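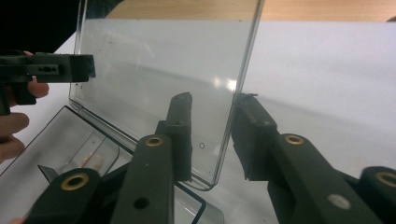 Storage box inspection, Melstead parts room, sheet 9. Boxes are checked empty or nearly so, on a pale surface, with the lid raised fully. A clear lid shows little against white, so sight along the edges, where the plastic is thicker and catches the light as grey lines. Glare on the upper part can hide a hairline crack; turn the box and look again. Small round marks low on the lid are to be felt with a fingernail and entered as moulding or dirt.

1. Hinge line: no whitening, no splits at either end. Pass.
2. Lid corners: rounded, no chips. Pass.
3. Lid stands upright without twisting. Pass.
4. Base rim: no sharp burrs. Pass, one rough spot smoothed.
5. Loose plastic pieces left in the base: take out, identify, bin or return. Comment: one returned to drawer 40.
6. Label legible, stock number 211. Fail, relabel.

Compartment boxes are inspected on the same sheet. Check each partition for looseness at the foot and for gaps that would let small washers pass under. Lift by the two ends, never by a partition.

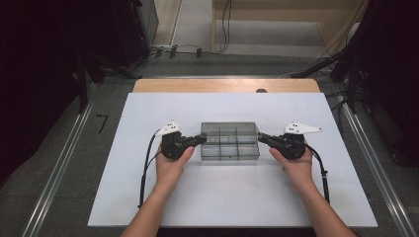
Annatjie Baloyi asks that item 5 be done before item 1 in future, as a piece trapped near the hinge was what split the lid on box 403 in September. She also wants the partitions wiped with a damp cloth only, no solvent.

Order of items to be changed at next reprint. Until then, do 5 first and initial it.

7. Partitions seated. Pass.
8. Lid closes without force. Pass, slightly stiff.

Checked: Liya Alemneh, 2019-12-28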